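Robot arm for sorting T-shirts at a small laundry: what happens to the folding crew?
Posted by pukia_backroom, 30th June
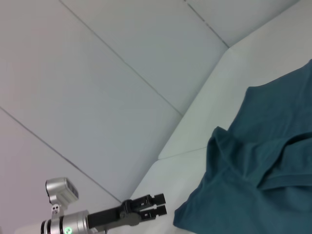 I run the back room at a small linen and workwear laundry, and we're getting an arm to pick shirts out of a heap and pass them to the folding table. I'm excited! But my crew keep asking me what their day will look like and I don't have much to tell them. Anyone been through it? We do 514 shirts on a normal shift, two people folding.

Drerneo
Yes! We've had ours since November and I'd never go back. The picking was the part that wrecked everybody's shoulders, all that bending and reaching. Now one person feeds and watches the arm while the other folds, and they swap after every 32 shirts (their idea, not mine). Hours stayed the same for us. What did change is the pace. The arm is slow on bunched-up shirts, especially where a sleeve is rolled under, and folders who were used to a steady rhythm found the gaps really annoying at first. Keep a side pile of towels for them to work on in between. And let the crew try the stop button themselves on day one, it does wonders for nerves.

purulel_nights
depends on your shirts. ours hates anything thin

Pisharody
I fold for a living, so from the other side of the table: I love the thing, but ask your boss (or yourself, I guess!) who gets trained to fix a bad grip. At our place only the shift lead was shown, so the rest of us stood waiting every time it dropped one. Once we all learned, it got fun. Our best shift so far is 1,331 pieces and I went home without a sore back. Put the training on paid time and tell people early if the shifts will move.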